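Seit wir im Juli aus Dallham zurück sind, fragt mich gefühlt jeder zweite, wie man sieben Stunden Zugfahrt mit Heuschnupfen überlebt. Antwort: mit schlechter Laune und sehr viel Tee! Aber ich will mal ein bisschen ausholen, denn ich habe in diesem Jahr zum ersten Mal so etwas wie einen Plan gehabt, und der hat an manchen Stellen sogar funktioniert.

Kurz zur Vorgeschichte für alle, die neu hier sind. Ich war als Kind nie allergisch. Ich bin durch hüfthohe Wiesen gerannt, habe im Heu geschlafen, alles kein Problem. Mit 37 ging es dann los, einfach so, an einem Morgen auf dem Balkon, und ich dachte natürlich an eine Erkältung. Die »Erkältung« dauerte bis in den August. Beim Test hat mein Unterarm dann ausgesehen wie eine Kraterlandschaft: Gräser, Roggen, ein bisschen Beifuß. Die Ärztin war ganz begeistert, weil die Quaddeln so schön deutlich waren. Ich eher nicht so.

Den Plan für dieses Jahr verdanke ich zum Teil Maarten Nijs, mit dem ich früher in Bostport im Chor gesungen habe und der schon viel länger mit dem Zeug zu kämpfen hat als ich. Sein wichtigster Rat war, abends die Haare zu waschen und die Klamotten vom Tag gar nicht erst mit ins Schlafzimmer zu nehmen. Klingt banal, macht man aber dann doch nie. Ich habe es vier Wochen am Stück durchgezogen (mit einer Ausnahme, da war eine Hochzeit) und bin morgens deutlich seltener mit zugeschwollenen Augen aufgewacht. 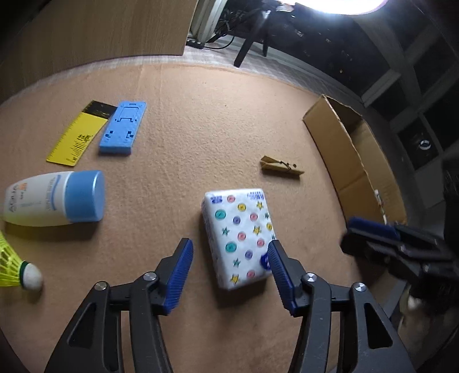 *Kategorie: Alltag & Schniefnase*

Taschentücher sind ja auch so ein Thema für sich. Ich habe früher immer die großen Vorratspackungen gekauft, die billigsten, und mich dann gewundert, dass meine Nase nach drei Tagen aussah wie geschmirgelt. Inzwischen nehme ich weiche, auch wenn sie mehr kosten, und tupfe eher, als dass ich trompete. Und in jeder Jacke steckt eine Packung. In jeder! Im Herbst finde ich dann die Reste in der Waschmaschine wieder, meistens in Form von weißen Flöckchen auf dem schwarzen Pulli. Wer dafür einen Trick kennt: bitte in die Kommentare.

Nasendusche mache ich auch, seit dem Frühjahr, und ja, das erste Mal ist grauenhaft. Man steht übers Waschbecken gebeugt und fragt sich, wie man an diesen Punkt im Leben gekommen ist. Nach einer Woche war es mir egal. Ich mache das abends direkt nach dem Haarewaschen, mit abgekochtem und wieder abgekühltem Wasser und fertig abgepacktem Salz.

Ach so, die Zugfahrt! Fenster ließen sich sowieso nicht öffnen, das war schon mal gut. Schlimm war nur das Umsteigen in Gikness, wo der Bahnsteig praktisch in einem Feld liegt und wir 70 Minuten auf den Anschluss gewartet haben. Ich habe mich irgendwann ins Café Peeters verzogen, ganz nach hinten neben die Garderobe, und dort zwei Kännchen Pfefferminztee und ein Stück Rhabarberkuchen verdrückt. Der Kuchen war übrigens hervorragend, mit so einer dicken Schicht Baiser, und ich versuche seitdem, ihn nachzubacken. Bisher läuft mir das Baiser jedes Mal weg. Falls ich es hinkriege, gibt es das Rezept im nächsten Beitrag, und falls nicht, schreibe ich über die Hyposensibilisierung, die im Herbst losgehen soll und vor der ich ein bisschen Bammel habe.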